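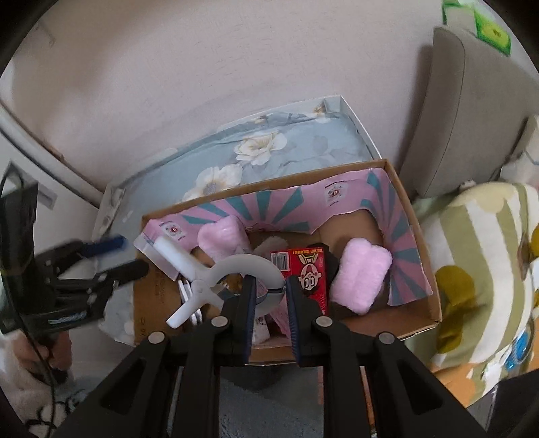 I've been meaning to write up how we switched the cats to a water fountain. A few people asked after I mentioned it in the spring, and I kept putting it off.

We have 2 cats. The older one is gray, eleven, and has never been a big drinker. The younger one will drink from anything, including the watering can and the bottom of the shower. At her checkup in August the older cat's blood work came back a little off, and the vet at the Bumley clinic said to get more water into her before we started talking about prescription food. More wet food, more bowls, and maybe a fountain.

We did the bowls first. I put one in the hallway, one by the back door and one upstairs. She ignored the hallway bowl completely and drank from the one upstairs, but only at night. The younger one put a paw in all of them and tracked water down the stairs. After two weeks of wet socks I ordered a fountain.

The one I picked is a Wostetti, the ceramic one. It holds 68 ounces and cost a bit under $80 with tax. I looked at the plastic ones too, and they're a lot cheaper, but our older cat has had chin acne from plastic dishes before and I didn't want to go through that again. If your cat has never had a problem with plastic, I don't think you need to spend this much.

Setup took a few minutes. You rinse the filter, push it into the holder, set the pump in the bottom and fill it. The directions say to soak the filter first. I skipped that the first time and we had little black specks of carbon in the water, so I had to dump it out and start over.

The younger cat was drinking from it the same day. The older one took nine days. She would sit a few feet away and look at it, then go upstairs to her bowl. What worked was turning the pump off and leaving it as a plain dish for a couple of days, then turning it on in the evening when she was already in the kitchen for dinner. I also moved it away from the dishwasher. I think the noise of the two together bothered her.

Cleaning is the part I'd want to know about before buying. Once a week, on Sunday, I take the whole thing apart and wash it. The pump cover comes off and there is always slime and hair in there. An old toothbrush gets most of it. If I let it go to ten days, the pump starts to hum and the flow drops off. The ceramic top can go in the dishwasher, but the pump can't.

Filters are the other cost. The Wostetti ones are overpriced. I switched to the Rernia filters, which fit fine if you press the corners down, and I change them once a month.

She's drinking more now. I can tell from the litter box, and her last blood work was better, though she's also getting wet food twice a day, so I can't say how much of that is the fountain. The upstairs bowl is still there. She uses it at night and I've stopped trying to move it.

Next up is replacing the carrier, because the door latch on the old one is bent.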